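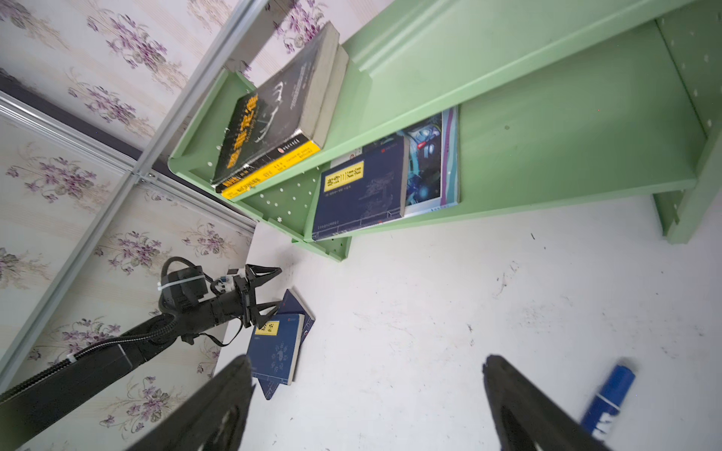 *Bench 2, wrist view: gripper over the two navy books, shelf behind.*

**Landingate Shared Workshop - two-arm shelving build, minutes, January 2018**

Minutes of the previous meeting accepted with one correction: the Cosier controller runs on its own supply.

**1. Arms and rail**

Approach height over a flat book is now set to 26 mm. The earlier value of 19 mm left too little room when one book lies on top of another. Cable routing on both arms stays as it is until the elbow joints have been run through full travel. Spare zip ties are in the Cosier drawer.

**2. Two-arm handling**

Discussion of large, thin items. Agreed that a magazine is to be treated as a two-arm job, with the right arm closing first and the left arm following. Grip force limit stays at 40 percent for glossy covers. The log format from the Panganiban scripts will be kept, with one line per grasp.

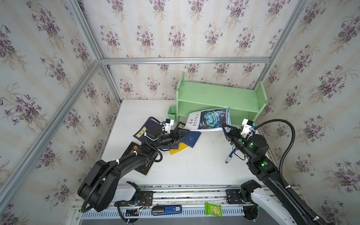
*Bench 2 from above: both arms at the magazine, other books at left.*

**3. Shelf model**

The collision model still treats the upper shelf as a solid slab. The holes can be ignored for planning, but the folded front edge can't - it is thicker than the value in the file. To be measured and corrected before the next run.

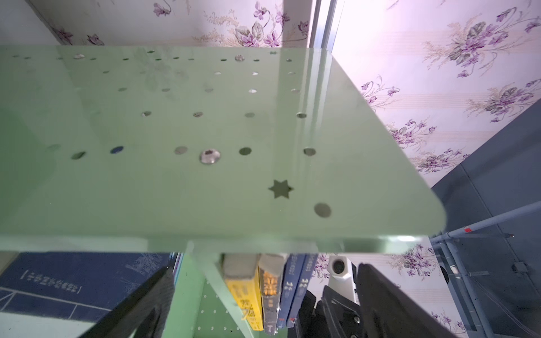

Does the lower shelf need its own approach path?

It does, as the wrist has to come in low and level to clear the shelf above. The path will be stored separately under Grastotcombe, file 37.

**4. Carried over**

- Second emergency stop: wiring diagram wanted.
- Rail end stops: order in March.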